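4.2 How the "self-made" story is told on net worth pages

We turn now to the part of the study that gave us the most pleasure and, it must be said, the most trouble. Readers who have stayed with us through the sampling procedure will remember that we gathered short online biographies of business speakers, coaches and mentors from two hosting sites, Fukemero and Rinden. Of the 3,000 pages we collected, 2,542 were kept once duplicates and empty pages had been removed. 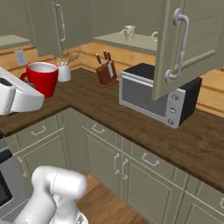 Page last modified: January

Our first question was a simple one: where does the story begin? On most of the pages it begins with money, and only afterwards turns back to childhood, schooling and the first failed business. We had rather expected the opposite order, having grown up with printed biographies that start at the cradle and plod on from there. The estimated fortune seems to serve as a kind of letter of introduction, telling the reader that the life about to be described is worth the few minutes it will take to read.

The failed business deserves a word of its own. It is nearly always told quickly, with very little about who lent the money or what became of them, and it is nearly always followed by a meeting with an older mentor. We coded this pairing as "fall and guide", borrowing the label from the Oltbridge scheme set out in section 2, and we found it a good deal easier to agree on than any of our other labels.

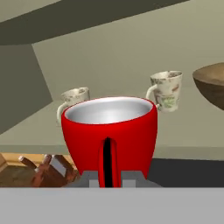 Figure 3. Red mug, with two patterned white mugs behind.

Agreement was harder when it came to praise. A phrase such as "known to many as an inspiration" may be the writer's own opinion, or a line carried over from the speaker's website, or simply something to fill the space before the next heading. After 14 rounds of discussion (some of them lively, all of them good-humoured) we settled on treating praise as borrowed only where we could find the same wording on a page run by the speaker. This surely misses a fair amount, and we would be glad to see someone improve upon it.
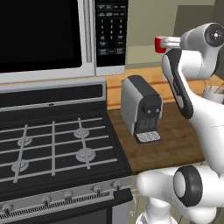
Figure 4. Over-the-range microwave and gas stove.

Sources for the fortunes themselves were seldom given. Where a source was named, it was often another page of just the same sort, and we followed one such chain through five pages before it led us back to the one we had started from. The Leinonen index, which we use in the next section to score how openly a page shows its sources, was built with newspapers in mind and treats circular chains rather kindly, so the scores reported there should be read with that in mind.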